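From: Gisela Quezada
To: saavedra-plumbing list
Date: 24 August 2018
Subject: Re: Slow drain on double-basin sinks

Caroline Simiyu wrote:
> Both basins at the Asthorpe units share one trap. The far
> basin backs up whenever the near one is emptied. Is the
> baffle tee the wrong way up, or is the slope too flat?

Check the slope first. A horizontal waste arm wants a fall of 1/4 inch per foot, and a long arm between basins often ends up level after the cabinet settles. If the slope is fine, pull the tee and look at the baffle. It should direct flow down toward the trap – reversed, it sends water across into the other basin.

The double-basin layout I have in mind is the usual one, set into the counter: 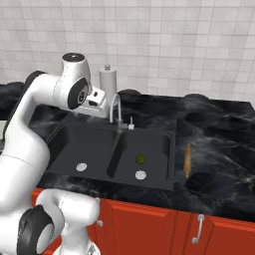
Benjamín Domínguez disagrees on the order and would pull the tee before measuring anything, as he found 4 of 13 installed backward at Cosham in July.

Fair point for new work. On older units I would still start with a level, as it needs no disassembly. Replace the slip-joint washers if you do open it up, and hand-tighten the nuts before using pliers.

Caroline, can you post the arm length and the trap size?

Gisela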